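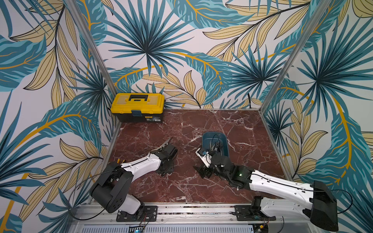
*Beltell, 15 April 2022*

## Your questions about my book on neighbourhood and belonging

**What's it about?**
How people decide who counts as a local. I spent three years in Sustimier, a river town that took in a lot of newcomers when the cannery reopened, and asked people when they'd started saying "we".

**Is it a sociology book or a history book?**
Bit of both! My training is in sociology, but chapter four is nearly all council minutes (I loved them, sorry).

**How many people did you talk to?**
I did 232 interviews, mostly in kitchens. The town has about 2,000 residents, so I kept running into the same faces at the shops.

**Are those real place names?**
No, Sustimier is a name I made up to protect people's privacy, and so is Ranetti, the suburb in the last chapter.

**Do I need to know the theory?**
Nope. There's a theory chapter – it's the second one – and you can skip it and come back later. My students do.

**How long is it?**
Just under 300 pages, plus notes.

**Who's publishing it, and when?**
Myung Press, in July. Paperback and ebook come out on the same day.

**Can I use a chapter in my course?**
Please do! Ask your library to order a copy, and email me if you'd like the discussion questions. I'm still fiddling with the ones for chapter six.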